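Home About Projects People Minutes Contact

Greltell manipulation group, minutes
18th March
Minutes by Asuka Hosoda

Present: Amr Alaoui (chair), Panya Srithong, Junpei Amano, Asuka Hosoda. Apologies: Misaki Katayama, sent notes by email.

1. Last minutes. Accepted. Panya's name spelt wrong in item 4, fixed.

2. Relabelling method (Junpei). Main item. Idea is to take failed episodes and relabel with whatever the arm ended up doing, then train on those plus the good ones. Has now run on the full kitchen set, roughly 2,000 episodes. Better on pick and place with the relabelled data in, no real change on opening doors. Amr asked if the gain is just more data. Junpei has a matched-size run going, no result yet. Agreed no claims in the draft untill that's back.

Panya not happy with how end states get named. "Mug near colander" and "mug beside colander" come out as separate goals. Junpei to merge near-duplicates before training and rerun. Long discussion on threshold, not settled.

3. Layouts. Misaki's notes: policy trained on tidy layouts falls over when objects sit close together. Wants cluttered starts as default from now on. Agreed. Amr wants positions redrawn every episode, Panya says every 9 is plenty and resets are eating the day. Going with 9 for now, look again at the next meeting.

Kudo baseline to be run on the same layouts, otherwise the comparison is no good. 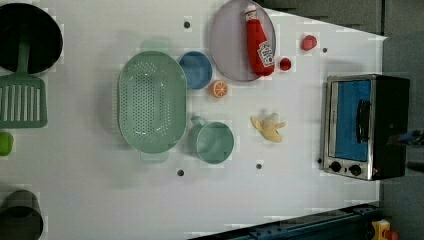
Junpei Amano
Research engineer, Rolivix project

Toy kitchen set as used for the colour and shape prompts. Toaster oven on the right, colander, mug and bowl in the middle, play food spread between them. Slotted spatula with its handle in the pot is a hard grasp, Junpei wants it reported seperately from the rest.

4. Write-up. Workshop paper first, longer version in December. Misaki on related work, Panya on the results table. 2 seeds not enough, Amr wants more before anything goes out.

5. Other business. Plidow logging licence needs renewing, Amr to do it.

Actions: Junpei, merge goals and finish matched-size run. Panya, Kudo baseline. Asuka, circulate minutes.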